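Filed under: Bench Notes | Arms & Grippers
89 shares

Two controllers, one kitchen: how the Jiva and Kakau comparison is coming along

Those of you who read the last issue all the way to the bottom (and bless you, it was a long one) will remember that we had promised to stop arguing about the two controllers over lunch and run them against each other properly. We have now done a good part of that. It took longer than we said it would, and we aren't finished, but there's enough to share, and I've been asked for news in the hallway so many times that it seems kinder to write it down in one place.

The short version for the hurried: Jiva is smoother, Kakau is better near cabinet doors, and we still don't know which one we'd want to live with. The long version follows, so do get yourself a coffee.

Everything so far has been done in simulation, in the Pistari kitchen, and I know some of you have feelings about that. We picked it for the plain reason that both controllers could be given the same start, over and over, without anyone having to put the food back on the shelf by hand. The arm is the Franka model throughout. The kitchen changes between tasks - doors open or shut, bowl full or empty, small foods up high or down low - and each controller gets the same set of starting layouts in the same order. Setting that up was most of October for me, and I'd like it noted that I only complained in the mornings.
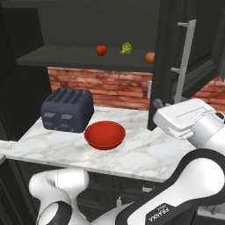

Door open, bowl on the counter, food up on the shelf: one of the Pistari layouts.

We have logged 3,556 runs in all. Of those, 2,022 are Jiva and the rest are Kakau, and before anybody writes in, yes, I know that's lopsided. Jiva was ready first and we let it run while we were still chasing a unit mix-up in the Kakau settings (the joint speed limits had gone in as degrees where it wanted radians, and the result was a very, very slow arm). For the comparison itself we use a matched set of 500 layouts, each run once with each controller, so the extra Jiva runs don't tip the scale. They were still handy for finding our own mistakes, of which there was a healthy supply.

Now, the results, such as they are. On open counter work Jiva is a pleasure to watch. It comes down toward the bowl in one long easy curve, and the wrist hardly fusses at all. Kakau takes the same reach in little stages, with a small settling motion at the end of each, and if you're the impatient type you'll find yourself leaning toward the screen. I timed a handful of them, and then decided I shouldn't publish anything I'd timed with my phone, so you'll have to wait for the proper numbers in the next issue.

What surprised me was how much the bowl matters. Once there is fruit already in it, the fingers have less space to open on the way out, and the elbow has to find somewhere to be while the hand is low. Jiva likes to drop the elbow. Kakau likes to keep it high and swing it outward, and that costs time but leaves more air over the counter. I had expected the two of them to choose much the same posture, given that they're fed the same goal, and they really don't!

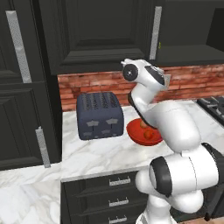 Kasun Uddin thinks we are being too easy on Jiva here. He wrote back after the draft went around to say that a smooth path with four inches to spare and a smooth path with half an inch to spare look exactly alike in our summary table, and that he would trade a good deal of smoothness for a clearance number he could trust. He'd also like the closest approach recorded for every link, and for the elbow above all, and he has offered to write that part himself if someone will show him where the logs live.

I have shown him where the logs live. He makes a fair point, and I've been a bit embarrassed since, as clearance was on our very first list and got dropped when we were rushing to get the overnight runs going. It will be back in from now on, and we'll rerun the matched set so the old results have it too.

That brings me to the shelf, where most of our trouble has been. The reach up to the shelf with the cabinet door hanging open is the hardest thing we ask of either controller. The door takes away a big piece of the space the arm would otherwise use, and the food is small, and there's a cabinet body around it. We went through 89 of the failed shelf runs one at a time, with the playback slowed down, and sorted them by what went wrong first. With Jiva the usual story was the wrist getting too close to the door and the safety check stopping the run. Kakau mostly kept clear of the door, but it would sometimes run up against a joint limit and then sit there thinking until the clock ran out. I find the second kind easier to forgive, though I couldn't defend that in front of a review panel.

We've since tried giving Jiva a waypoint farther out from the shelf, and it does seem happier. I'm not ready to say how much happier.

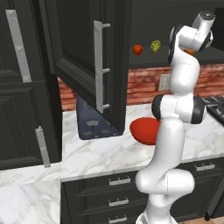 A reader who saw our early notes asks whether any of this will hold up once the gripper changes, given that longer fingers would alter every one of those shelf approaches. The same message suggests running a small batch with the Chiriac fingers before we go any further, so that we don't spend the whole winter tuning two controllers around a hand we may end up replacing.

I think that's sound advice, and we're going to take it. The Chiriac model needs a bit of cleaning up before the simulator will accept it (the collision shapes are much too fat at the fingertips), but once that's done we will put it through the shelf layouts first and the bowl layouts after. Same starts, same order, both controllers.

If you have a layout you'd like to see in the set, send it over, and please include the starting joint angles. The last two that came in didn't, and I had to guess.

We use cookies to remember your newsletter preferences. Accept | Manage settings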